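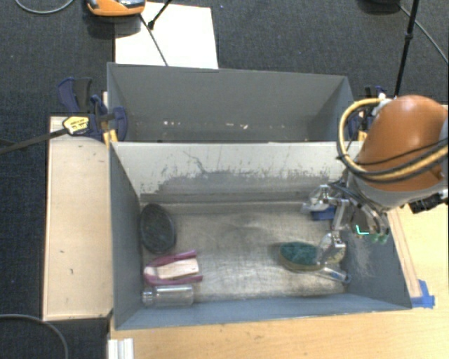
19/10/2024 - Samex has completed bench trials comparing two grippers for mixed-item bin picking, the company said. The Virkoren linkage gripper and the Rultel suction unit were each mounted on the same arm and run under the same controller.

The trials covered 1,685 picks from an open bin. The test set has 20 household items, among them a scrub brush and a clear bottle, chosen for uneven shapes and shiny surfaces. Each run was limited to 6 items.

The Virkoren unit recorded 228 fewer missed picks than the Rultel unit. Most misses on both units involved items lying close to a bin wall. Finger wear was not measured.

Samex will repeat the trials in December using the Hà controller, with no change to the arm or bins. Results by item are available from the Samex press office on request.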